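Flamport Community Kitchen: progress report to the Mrema Fund
Prepared by Idrisa Mutiso, kitchen lead
Period covered: June to September

We're delighted with how the summer has gone! The kitchen served 336 hot lunches in September, our busiest month yet, and the cleaning work your grant paid for has made a real difference to how we finish each session.

When I last wrote, our cloths lived in one big heap by the sink and people grabbed whichever was nearest (I was as bad as anyone). We now sort by colour. Orange is for worktops, green is for tables and yellow is for the sinks and taps. Each colour has its own basket, and a cloth goes back to its own colour at the end of the shift. New helpers pick it up in minutes, and the talk we give them has shrunk from half a page to a few lines.
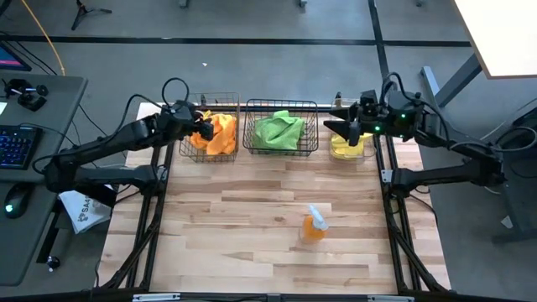

The grant also bought 158 cloths, enough for a full change every session with a good pile in the cupboard while the rest are at the laundry. Makton delivered them in two lots, the second one late, so July was a bit of a scramble and we borrowed from the church next door. All of those have gone back.

We switched to Purum spray in August after trying it for a fortnight on the serving hatch. It smells a lot nicer than the old stuff, and the refills take up far less shelf space. Closing down used to keep people until half past three and most days we're now locking up by three, which the afternoon art group is very pleased about.

Still to do: the yellow cloths wear out fastest, so we'd like to order more of those before Christmas. The laminated colour chart needs reprinting in larger type. We have 8 new helpers starting in October and 5 of them have already been in for a look round. Spending is within budget and the receipts are attached.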